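Villix Boards > Office Life > Desks, Tables and Shared Rooms > Mouse skips on the conference table

Search this forum
Keywords Go Advanced search

Mouse skips on the conference table (and the table in general)

quarterturn
We lost our desks in March while the third floor at Drarham gets new carpet, so my group works out of room 542. It's one long conference table made of sections pushed together, pale top, wood-grain, pretty slick. I use a wireless mouse and it drives me nuts. On the bare table the pointer jumps whenever I cross one of the seams. On a pad it's fine, but the pad creeps all day.

The other problem is the stuff. The room is still a meeting room, and the mic and its base have to stay out. Then there are the paper cups, a thermos, a box, booklets, and whatever drink people walked in with. By lunch I have a space the size of the mouse pad and nothing else. 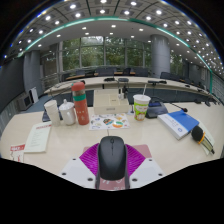

I've asked if we can push the tables apart and was told no. They want it set up so a meeting can start any time. So I'm looking for two things: a way to keep the pad still, and a sensible way to split up a table like this that people will go along with.

bluefolder
Is the pad cloth or hard? If it's cloth with a rubber back, wash the back. Dish soap, warm water, let it air dry. Mine slid for a year and all it needed was a wash. Table dust gets in the rubber.

Also wipe the table where it sits. Conference tables get polished and the polish leaves a film.

quarterturn
Cloth. The pink one with the little cartoon on it. Never washed it. I'll try that tonight.

samplecart
Don't put it over the seam. I see people do this all the time, they center the pad on themselves and don't look at what's under it. If one section sits a hair higher, the pad rocks every time your wrist comes down. Slide it all the way onto one section or the other.

hallway_printer
I disagree with that one. A seam under the pad is no problem at all if the sections are level. The legs on those tables have leveling feet. Get down there and turn them. It takes 5 minutes.

samplecart
If you're allowed to touch the feet. In my building that's a facilities request and they come when they come. Moving a mouse pad you can do yourself.

hallway_printer
Fair, but then the seam ends up under the keyboard or the laptop and that rocks instead. You fixed the mouse and moved the problem.

lowshelf
On the stuff, which I think is the bigger issue. We had a room like this for most of a winter at the Godoy office. What worked was giving the back of the table to shared things and the front edge to people. Cups, thermos, box, anything nobody needs in their hand goes in a row down the middle, well away from the edge. Paper goes at the sides.
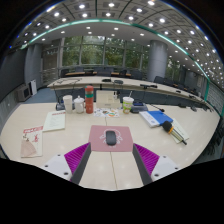
You get a strip in front that's clear enough to work in, and the mic base can stay where the cables want it. The one rule we were strict about was drinks. Anything with a straw went back in the row when you weren't drinking it. We'd had one go over on a keyboard in the first week.

nine_to_four
I'd go further and say no open drinks on a table with a conference mic on it. Ours got soda in the base and it was out for 2 weeks. The lidded stuff is OK. A thermos is OK.

lowshelf
People won't follow that. I've tried. You get a sign on the door and cups under the table, then someone kicks one. I would rather have them up where I can see them.

nine_to_four
We follow it fine. There's a side table by the door and the drinks stay there.

quarterturn
No side table in 542. There's barely room to get the chairs back. I like the row idea though. Where did you put books and magazines? We have a few that seem to belong to the room and they get moved from one person's spot to the next all day long.

lowshelf
Left side, in one pile, spines facing out. If they don't get opened in a week they go in a cabinet. Same for flyers and loose sheets. The booklets are the worst since they slide off each other and end up under somebody's elbow.

bluefolder
Get a file tray. Pukari makes a low one that's meant for meeting rooms, you can see over it. We keep one at each end. Anything left out at the end of the day goes in the tray and the tray goes on the shelf.

quarterturn
Update. I washed the pad and it grips a lot better. Took overnight to dry. I also cleaned the table with plain water and a cloth, then went over it dry.

For the seam I ended up doing what samplecart said. The feet are there, but one is stuck and I'm not going to fight with it. The pad is on the right now with the reading pile on the left, and I keep the mouse between them when I'm on the laptop trackpad. 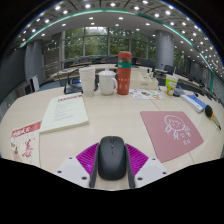 Re: Mouse skips on the conference table

samplecart
Good. If it starts creeping again, cut a square of shelf liner a little smaller than the pad and put it underneath. Costs nothing if you have a roll at home.

hallway_printer
Penetrating oil on the stuck foot and wait 45 minutes. I still say level the table. You've got coworkers sitting over the other seams.

quarterturn
I'll pass it on to facilities and leave the oil to them. The row down the middle starts tomorrow morning. Two people have already said they don't want their cups moved.

Related topics
Keeping a gooseneck mic out of everyone's way
Cleaning cloth mouse pads, what not to use
Who refills the paper cups?
Leveling feet on old sectional tables
Trackpad or mouse for a temporary desk
Reading material in meeting rooms, keep or toss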